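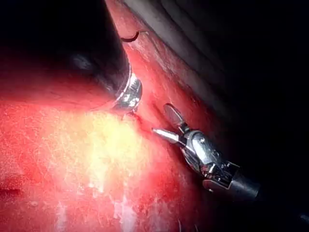

Buy the new one and be done with it, was the advice from a reader in Surklow, who wrote to me last winter after I mentioned my old Tosano scanner in passing. The drivers stopped at the version before the version you have, the letter went on, and no amount of hunting around will change that. I read it twice, put it in the drawer with the scanner's manual, and went hunting around anyway.

I should say that I am fond of this scanner. It cost me 70 dollars secondhand, it weighs as much as a good-sized cat, and it has gone through 1,000 family slides without jamming. Then in December I let my computer update itself overnight, and in the morning the scanner was listed as an Unknown Device, with a little yellow mark next to it. After all those years together, unknown!

A driver, if you have never had reason to think about one, is the go-between that lets the computer talk to whatever you've plugged into it. When the computer changes and the driver doesn't, the two sides stop understanding each other. The hardware is usually fine. Mine still hummed and ran its lamp back and forth when I switched it on, as cheerful as ever, with no one on the other end of the line.
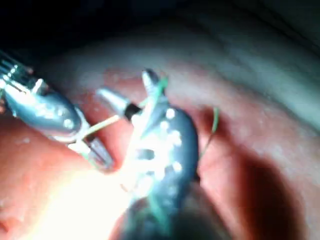
My first stop was the Tosano support page, where my model had been moved to a list called Legacy Products. The download there was dated two systems ago and refused to install. My second stop was one of those free programs that promise to check everything for you. It told me I had 197 outdated drivers (I own a printer, a scanner and a mouse) and offered to fix them all as soon as I typed in a card number. I took it off again, and that took longer than putting it on.

What helped in the end was a small program called Wadel, which skips the maker's driver altogether and speaks to the scanner in its own way. It supports something like a whole attic's worth of older machines, and the list on its site runs to 500 models, mine among them, between a Dreßler flatbed and a Dreßler film scanner I used to covet. I set a restore point first, as you always should, then unplugged the scanner, installed Wadel, restarted, and plugged the scanner back in. The order matters, and I know this from having done it the other way around the evening before.

The colors come out a touch cooler than they used to, and the button on the front of the scanner no longer does anything, so I start each scan from the screen. I can live with both. I have two more boxes of slides from my aunt's house to get through, most of them unlabeled, and a good many of them in backwards.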